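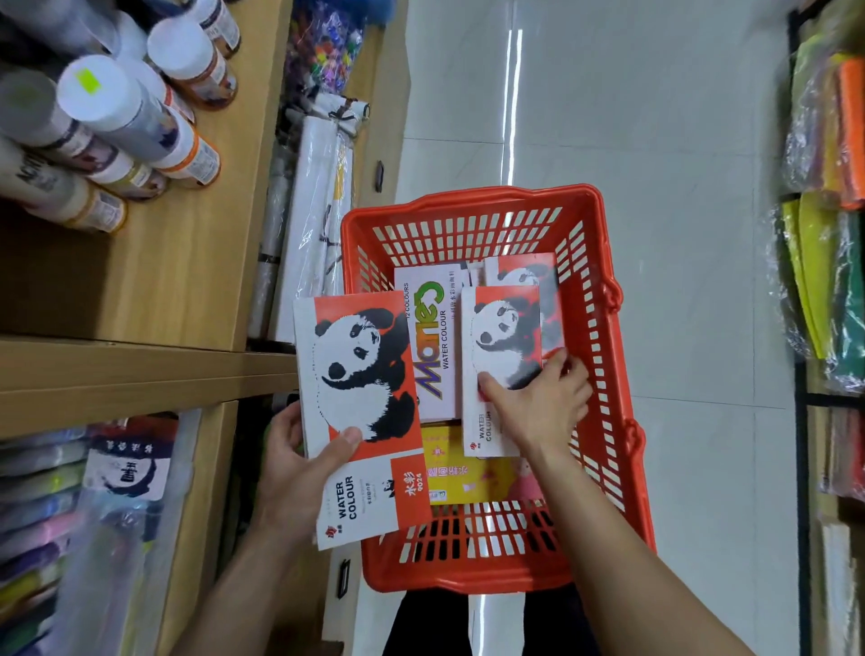
Head camera view, basket loading task, human reference pass. Most boxes in the basket are watercolor sets.

Head Camera Comparison — Pre-Session Checklist and Comments
Site: Runside, art supplies aisle
Date: March 25, 2021
Checked by: Tayla Whitcombe
Second check: Américo Barros
Cameras under trial: Hutapea (wide lens), Clilla (standard lens)

Hello all, and thank you for the kind words about the last sheet. I've kept the comment lines long again, as Diane says she reads them over her coffee and I would hate to disappoint her.

1. Head strap snug, buckle flat, no hair caught
OK. The Hutapea pad is the softer of the two by a good margin. Américo wore the Clilla first and had a red mark over one eyebrow afterward, so please loosen that one a notch before you start.

2. Camera housing free of cracks and sharp edges
OK on both.

3. Cable clipped to collar and running down the back
FIXED. The Clilla cable had worked its way over the shoulder, right where an arm comes forward to reach. We used 2 clips and it stayed put.

4. Housing temperature after warm-up
OK, with a comment. The Hutapea gets toasty — roughly 60 minutes is as long as I'd want it on anybody's forehead. Take it off and let it cool on the cart, lens up.

5. Both hands in view at basket height
OK. Tilt the camera down until you can see your own hands and the whole basket without craning your neck. Jaxon, you're taller than the rest of us, so do set this again for yourself and don't trust my marks on the bracket.

6. Glare
WATCH. The tile is glossy and the ceiling lights lay a bright streak on it just past the basket. The Clilla took longer to settle its exposure when the wearer looked up and back down. I'd like Sarmīte to look at the settings before we bring the arm in.

7. Aisle and floor
OK. Keep the basket toward the middle of the aisle, well away from the shelving and the display rack. Mind the small black handles on the wooden unit too, I caught my sleeve on one (no harm done, only pride).

8. Printing readable on the goods
OK. "WATER COLOUR" and the panda come through nicely on the boxes held up to the camera. The ones tucked behind go a little soft, and the gripper team at Brovinport should know that before they choose a camera for picking.

9. Stop word agreed with spotter
OK. "Hold." Please say it loudly.

Still open: item 6, and a spare pad for the Clilla, which Diane Boychuk is ordering for the April session.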